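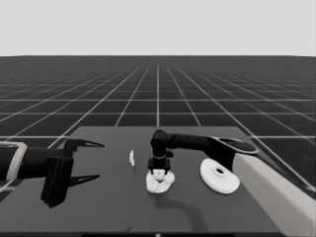 Tamitz is a two-armed tabletop robot and its accompanying simulator, built by members of the Hedthorpe shared workshop with the stated purpose of folding dish towels. It is better known among its users for not folding them. The project consists of a pair of black arms mounted at a single table, a control program called Usska, and a simulated copy of the table in which most of the work is done. In the simulator the table stands on an endless dark floor ruled with thin white lines, under a plain gray sky, a setting that members call "the parking lot." One arm comes in from the left with an open parallel-jaw gripper, while the other reaches in from the right and presses its gripper down on a lumpy white mass. Everything is drawn in grays, a choice the group's notes describe as temporary.

History

The project was started by Lwazi Gumede and Liesbeth Visser, who had been sharing a bench at Hedthorpe and, by both accounts, arguing over who should wash the rags. Gumede proposed a machine that would fold them once they were clean. Visser pointed out that folding had never been the problem, and then agreed to build the second arm.

The first arm was put together from hobby servos and printed links over a budget of $200, which was passed before the gripper was bought. It could lift a dry sponge. A wet sponge caused the shoulder to sag until the elbow rested on the table, a posture later listed in the manual as "parked." The shoulder was rebuilt in September with a larger bearing, and the sagging moved to the wrist.

Work on the simulator began after the second arm struck the first during a demonstration for new members. Riaan Ntuli, who had been standing closest, offered to write a version in which this would cost nothing. The two arms have since collided in simulation more than in life, and Ntuli regards this as the program working as designed.

Construction

Both arms end in two-fingered grippers. The fingers taper to points, which suits them to picking up a hem and also to putting holes in one. Blunt fingertips have been printed and are kept in a drawer.

The controller was salvaged from a Mtshali label printer and retains some of its habits, among them a pause before each motion as though waiting for paper. Esben Arnardóttir rewrote the timing code to remove the pause. It was put back after members complained that they no longer knew when to move their hands.

Software

Usska plans a path for each arm separately and then checks whether the two paths cross. If they do, the left arm waits. The rule was meant to be replaced by something fairer, and a note to that effect remains at the top of the file.

Soft objects are handled crudely. A towel is treated as a set of points joined by springs, and the number of points was cut from 500 to 70 so that the simulator could run on the workshop's desktop computer. At the lower setting a towel behaves much like a bag of walnuts. Crisóforo Gallegos, who maintains the cloth model, has written that a stiff towel is easier to fold and that users should consider owning stiffer towels.

Performance

The group counts a fold as successful if the towel ends up smaller than it began. By this measure the physical robot has managed five folds in a row, a record set in November 2019 and noted on the workshop whiteboard, where it has been boxed with the words "do not erase." A stricter test, requiring the corners to meet, was proposed by Visser and remains under discussion.

The rags at Hedthorpe are folded by hand.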